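Ditstead Household Repair Diaries: data card and notes for users

Summary

The Ditstead Household Repair Diaries are a collection of written records kept by residents of Ditstead and the neighbouring village of Samonte. Each record describes one attempt to mend an item in the home. The collection contains 883 records from 61 households. It is issued by the Plaltberg Institute for Domestic Studies for use in teaching, in local history and in research on household spending.

This document sets out what the collection contains, how it was gathered, how it may be used and where care is needed. It should be read before any of the files are opened. Users who have worked with the pilot release should note that the column names have changed and that the pilot files are no longer supported.

Contents of the release

records.csv
One row for each repair attempt. This is the main file.

households.csv
One row for each household, with size, type of dwelling and length of residence in bands.

terms.csv
The list of words used by diarists for items and faults, with the standard term given to each.

notes/
Longer passages written by diarists, in plain text. The file name matches the record number in records.csv.

illustrations/
A small number of pictures. They carry no record number.

CHANGES
A list of corrections made after the first release.

Columns in records.csv

record_no
A whole number. Numbers are not reused when a record is withdrawn.

household_no
Links to households.csv.

month
The month in which the repair was begun. The day was collected but has been removed.

item
The standard term for the item, taken from terms.csv.

item_as_written
The diarist's own words, with spelling left as it was.

fault
The standard term for the fault. May hold more than one value, separated by a semicolon.

who
One of: diarist, other adult in household, child in household, neighbour or relative, paid repairer, unknown.

minutes
Time spent, as given by the diarist. Left blank where no time was given.

cost
Money spent on parts, materials and labour, in pounds. A zero means that the diarist stated nothing was spent. A blank means that the diarist did not say.

outcome
One of: mended, partly mended, not mended, given up, replaced, unknown.

has_note
Yes or no.

How the records were gathered

Households were invited by letter, through the parish newsletter and by a notice in the Birkel Road library. Any household with a postal address in Ditstead or Samonte could take part. There was no payment. Each household received a bound diary with printed headings and was asked to complete a page whenever someone in the home tried to mend something, whether or not the attempt succeeded.

Diaries were issued in March and called in the following February. Households that moved away during the year were asked to return their diary by post, and the pages completed up to that point have been kept.

The printed headings asked for the item, the fault, the person who carried out the work, the time taken, the cost and the result. The lower half of each page was left blank for remarks. Many diarists left it empty. Others used it at length, and the 400 passages in the notes folder come from this part of the page.

Transcription was carried out by Institute staff under the direction of Angelica Lagman. Each page was typed once and then read against the original by a second person. Where the two could not agree on a word, it was replaced by [unclear]. Crossings-out were not transcribed unless the diarist had plainly crossed out a whole entry and written a new one beneath it, in which case both are given in the note.
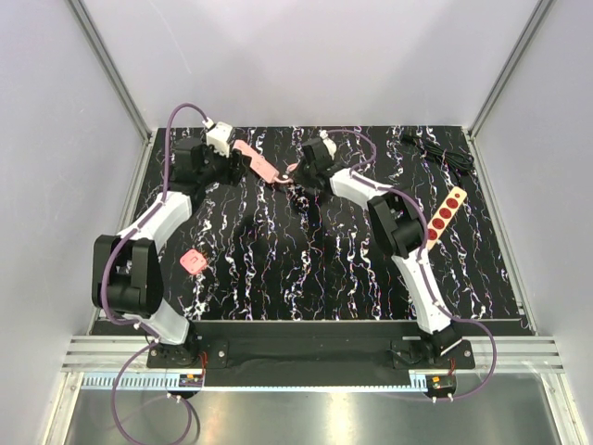 Standard terms

Diarists used a wide range of words for the same thing. The item known in terms.csv as "tap, kitchen" appears in the diaries as kitchen tap, the mixer, big tap, sink tap and simply tap. The standard terms were drawn up after all pages had been typed, and were then applied to the whole collection in one pass by Maricel Saludo.

The following rules were used.

Clothing and bedding are recorded by garment or article and never by fabric.

Furniture is recorded by type. A chair with a broken leg is "chair" under item and "break, leg" under fault.

Electrical goods are recorded by use. A lamp is "lamp" whether it stands on a table or on the floor.

Bicycles, prams and garden tools are included. Motor vehicles are not, and pages relating to them were set aside before numbering.

Work on the building itself is included only where a fixture could be named, such as a door handle, a hinge, a window catch or a gutter bracket. Painting and plastering are outside the scope of the collection.

Users who disagree with a standard term may return to item_as_written and apply their own. The Institute would be glad to hear of such work.

Points requiring care

The households chose to take part. It is likely that people who enjoy mending are more strongly represented than they would be in a random sample of the two places. The figures should not be used to estimate how often repairs are made in the wider population.

Time and cost were given from memory in most cases. Times tend to fall on the quarter hour, and costs on the whole pound. Averages should be quoted with this in mind.

Some diarists wrote up several repairs in one sitting. The month is believed to be sound in these cases but the order of entries within a month is not.

The value "replaced" under outcome was added late. In the early diaries, an item that was thrown away and bought again may appear as "given up". No attempt has been made to correct this from the notes.

Ten records describe the same repair as seen by two members of one household. Both accounts have been kept. They are listed in CHANGES and should be reduced to one before any count is made.

The cost column does not separate parts from labour. Where a paid repairer was used, the note sometimes gives the two sums, but this was left to the diarist.

Privacy

Names of persons, house names, street names and the names of shops have been taken out of the notes and replaced by a word in square brackets, such as [neighbour] or [shop]. Household size is given in bands. Households with more than six members have been placed in a single band.

Both places are small, and a reader with local knowledge may still recognise a household from the nature of a repair. Users are asked not to attempt this and not to publish any guess they may have formed. Diarists may ask for a record to be withdrawn at any time and are not required to give a reason. Withdrawn records are removed at the next release, and users will be expected to move to the newer files within three months.

The original diaries are held at Plaltberg and are not open to readers.

Permitted use

The collection may be used free of charge for teaching, private study and research. Extracts from the notes may be quoted up to a length of 200 words in any one publication. Longer quotation requires written permission.

The collection may not be used for advertising, for the assessment of insurance claims or in any product offered for sale.

Schools may print and hand out whole pages of the notes in class without asking. A short teachers' guide covering reading tasks, simple charts and local history work is available on request.

Suggested citation

Saludo, M. and Lagman, A. (editors). Ditstead Household Repair Diaries. Plaltberg Institute for Domestic Studies.

Please give the release number, found on the first line of CHANGES, after the title.

Reading the files

All files are in UTF-8. The CSV files use a comma between values and double quotation marks around any value that itself holds a comma. Some spreadsheet programs will read household_no as a number and drop the leading zeros, after which the two main files can no longer be joined. The column should be set to text on import.

Line breaks in the notes follow the sense of the passage and not the line endings of the handwritten page. Small drawings made by diarists are marked [drawing] and have not been reproduced.

Corrections and enquiries

Errors of transcription should be reported with the record number, the words as they appear in the file and the reason for doubting them. Staff will check the original page and reply in writing. Corrections are gathered and issued together, normally twice a year.

Requests for permission to quote at length should be addressed to Angelica Lagman. Questions on standard terms should be addressed to Maricel Saludo. Letters should be marked "Repair Diaries" on the envelope.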